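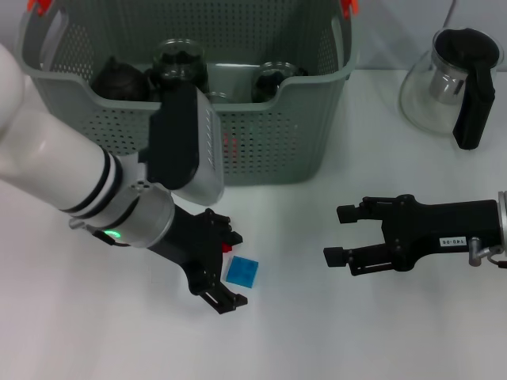
Can a robot clean up my kitchen yet?
Slowly. Druvard will move a cup for you, provided you have the afternoon free and no strong feelings about the cup.

What about toys on the table?
Better odds.
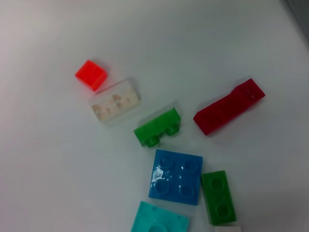
Small bricks come in several shapes and land at every angle, so each one is a fresh puzzle. Javiera Aravena timed a pickup at 35 minutes. Her seven-year-old needed two, plus a bribe.

Should I wait to buy one?
Yes. Ask again in April, and keep the bribe handy.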